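Keeping a Sourdough Starter Through the Winter

February 1, 2024
By Jacobus Hendricks

Print this page | E-mail this page

My kitchen gets cold in winter. The heat goes down at night, and by morning the counter by the window is no place for a starter. Last winter mine nearly died twice. This year I changed a few things and it has been fine.

Flour

I switched to whole rye for the feedings in June and have stayed with it. The bag I buy is from Oosthuizen, the mill shop out past the reservoir. White flour works too, but my starter was slow on it and smelled like nail polish remover by the second day.

Yeast and the people who study it

My cousin works in the lab at Weso, where they study yeast. She told me the strains they keep slow down a lot when it's cool, and that a sour smell isn't a sign of anything wrong.

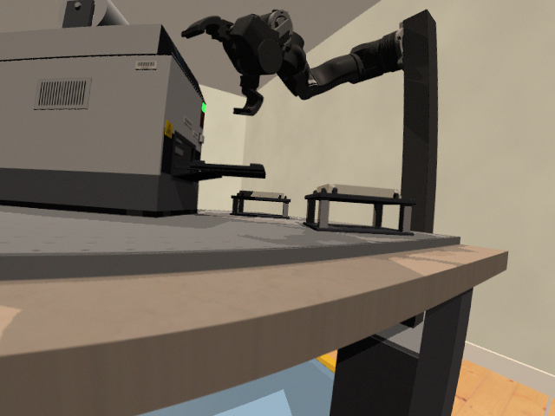 Where to keep the jar

I tried the top of the refrigerator, which was too drafty. The oven with the light on was too warm, and I once preheated it with the jar inside. Now it lives in a picnic cooler with a bottle of hot water next to it. I change the water before bed.

Feeding

I keep 40 grams of starter and feed it the same weight of flour and water once a day. If I'm not baking that week it goes in the refrigerator. The longest I've left it there is 7 weeks. It took three feedings to come back, and the first loaf was flat. We had it as toast.

I'll write up the rye loaf next, once I get the baking time right.

Recent posts
Fixing the Back Gate
Soup From the Freezer
A Walk to Geltonus
What I Planted in June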